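Course Notes, Unit 8: Teaching by Demonstration
Laboratory Module in Robot Manipulation, Plenduvberg
Notes prepared by Silvan Nägeli
Revised 29 November 2019

8.1 Scope

This unit covers the two ways of recording demonstrations used in the laboratory: hand guiding, in which the operator holds the arm and moves it through the task, and remote control, in which the operator moves an input device and the arm follows. Both produce a time series of arm states paired with camera frames. They differ in what the operator feels, what the camera records, and which errors end up in the data.

Students should have read the notes on forward kinematics and on camera calibration. Nothing in this unit requires the dynamics material, except for a short remark on gravity compensation in 8.3.

8.2 Terms

Demonstration. One continuous recording, from the start signal to the stop signal. A demonstration may contain more than one contact with an object.

Episode. A demonstration after trimming. Idle time at both ends is removed; idle time in the middle is kept.

State. Joint positions, joint velocities and tool pose at one time step.

Action. The command sent to the arm at that step. Under remote control the action is known directly. Under hand guiding there is no command in the ordinary sense, and the action has to be rebuilt from later states.

Instruction. The sentence attached to an episode, describing the change that the operator was asked to make.

Policy. The function fitted to the episodes. It takes the current state, the current camera frame and the instruction, and returns an action.

8.3 Hand guiding

The arm is placed in a mode where the controller cancels the weight of the links and leaves only a small damping term. The operator then grips the last link and moves it. If the tool mass entered in the controller is wrong, the arm will sink or rise slowly when released. Check this before recording: release the arm in mid-air and watch the tool height. A visible drift means that the tool mass must be entered again.

Advantages. The operator feels contact directly. Pushing forces tend to be moderate, and the paths stay inside the joint limits. New operators need little practice.

Disadvantages. The operator's hand and forearm are in the camera frames. A policy trained on such frames may come to depend on the hand, and at run time there is no hand. The usual remedy is replay: the joint path is recorded by hand, the table is reset, and the arm repeats the path by itself while the camera records. Replay works well for free motion. It works poorly for pushing, where a small difference in the starting position of an object produces a large difference in where it ends up.

Rebuilding actions. Let q(t) be the recorded joint position. The simplest choice is to set the action at time t to q(t + k), with k a small number of steps. If k is too small, the action is nearly equal to the state and the policy learns to stand still. If k is too large, corners in the path are cut. In our exercises k is 2.

8.4 Remote control

The operator stands or sits away from the table and moves an input device. Device motion is scaled and sent to the arm as a change in tool position. Orientation is locked for all exercises in this unit, so the tool axis stays vertical and only the position is commanded. Height is locked as well during pushing, which leaves two degrees of freedom.

The laboratory has two input programs. Tradow reads the handheld device and handles scaling, clutching and the workspace limits. Cutix takes the resulting targets, checks them against the speed limit and passes them to the arm controller. Both write log files, and both logs are needed. The Tradow log holds what the operator asked for, and the Cutix log holds what the arm was told to do. Where they disagree, the Cutix log is taken as the action.

Clutching. The operator can disengage the device, move it back to a comfortable position and engage it again. The arm holds still during this time. These pauses are part of the demonstration and should be labeled, but they are excluded from training by default.

Delay. Operators adapt to a constant delay within a few minutes. A varying delay is harder to deal with. It shows up in the data as overshoot followed by correction, and a policy will reproduce the overshoot. If the delay varies, stop recording and find the cause – it is usually another process on the recording computer.

Viewpoint. The operator should work from the camera view on the monitor and avoid looking over at the table. If the operator can see something that the camera cannot, such as the far side of a block, the demonstration will contain decisions that the policy has no means of learning. 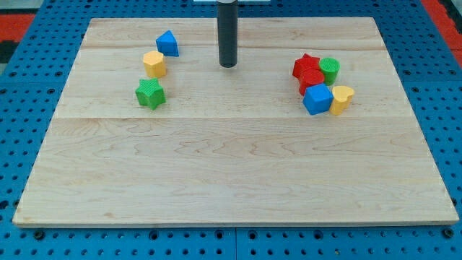

Tabletop pushing is the standard task for the remote control exercises. The tool is a plain rod, and it has no fingers to open or close, so each change on the board is made by contact from the side. The block set has four colors, and each color is used for two different blocks. Color alone therefore does not identify a block. "Push the blue block left" is not a usable instruction when the triangle and the cube are both blue, and "push the star left" fails in the same way with one star green and the other red. Instructions must name color and shape together. The layout also decides which instructions are easy. The blue triangle stands clear of its neighbors and can be approached from several directions, while the blue cube is packed in with four other blocks on the right, and a push toward the back would carry it into the red cylinder. For a first session, choose instructions that concern the separate blocks. Instructions that concern a cluster belong in the second session.

8.5 Contact and pushing

A block pushed by a rod touches it along a line, or at a point when viewed from above. If the line of pushing passes through the center of friction of the block, the block translates. If it passes to one side, the block also rotates, and after some travel it slips off the rod. Three practical consequences follow.

First, approach matters more than the push itself. The operator should place the rod behind the block, on the line from the target through the block center, before making contact. Most failed demonstrations in the June session were already misaligned at first contact.

Second, shape changes the margin for error. A flat face gives the rod a stable region to press against, and a block with flat sides tolerates a small offset. A round cylinder has no flat side face, and the contact point moves as soon as the direction is wrong. A star has notches between its points. The rod will settle into a notch and stay there, which helps on a straight path and gets in the way when the direction has to change.

Third, corrections are data. When a block starts to turn, the operator should back the rod away, move around the block and push again from the corrected side. Do not discard episodes that contain such a correction. They show the policy what to do in states it will certainly reach on its own.

8.6 Session procedure

1. Home the arm. Confirm that the tool height is at the pushing value and that the rod does not touch the board anywhere in the workspace.

2. Set the workspace limits in Tradow so that the rod cannot push a block over an edge of the board.

3. Scatter the blocks. Do not arrange them neatly. Clusters are acceptable and should occur in some layouts.

4. Read the instruction aloud, then start recording.

5. Carry out the instruction at an even speed. Avoid long pauses before first contact.

6. Stop recording when the change is complete. Leave the rod where it is.

7. Enter the result as success, partial or failure. Partial means that the correct block moved in the correct direction but stopped short.

8. Continue from the present layout with the next instruction. Scatter the blocks again only after 14 instructions, or sooner if a block can no longer be reached from the required side.

Step 8 is often skipped by students who prefer a clean layout each time. The effect is a data set in which all episodes begin from similar positions, and the resulting policy performs badly after its own first mistake.

8.7 Known faults in recorded data

Time offset. Camera frames and arm states carry different clocks. Align them by tapping the rod once in free air at the start of each session and matching the visible motion to the joint velocity peak.

Wrong label. The operator moves one block and the sentence names another. Check a sample of each session by having a second student write a sentence for the episode without seeing the original. If fewer than 85 percent of the sentences agree on the block, relabel the session in full.

Hidden blocks. The rod or a neighboring block covers part of the target. Keep these episodes, with the occlusion flag set.

Speed mismatch. Two operators working at clearly different speeds produce two sets of actions for similar states. A policy fitted to the average will match neither of them. Agree on a scaling value in Tradow before the session and leave it fixed.

8.8 Exercises

Files go in the Millet folder on the course server, one subfolder per group.

Exercise A. Record the same push by hand guiding and by remote control. Plot both tool paths from above. Mark first contact and loss of contact, and comment on the difference in path length.

Exercise B. Using your hand-guided recording, rebuild the actions for three values of k. For each value, give the mean distance between state and action, and state which value you would train on.

Exercise C. Record one full run of instructions without resetting the blocks. Note every correction, the block concerned and the shape of the face in contact.

Exercise D. Write five instructions for a layout of your choice, of which two are ambiguous. Exchange them with another group and identify the ambiguous ones. Rewrite each with the smallest change that makes it usable.

Submit plots and logs together. Plots without both the Tradow and Cutix logs will be returned unmarked.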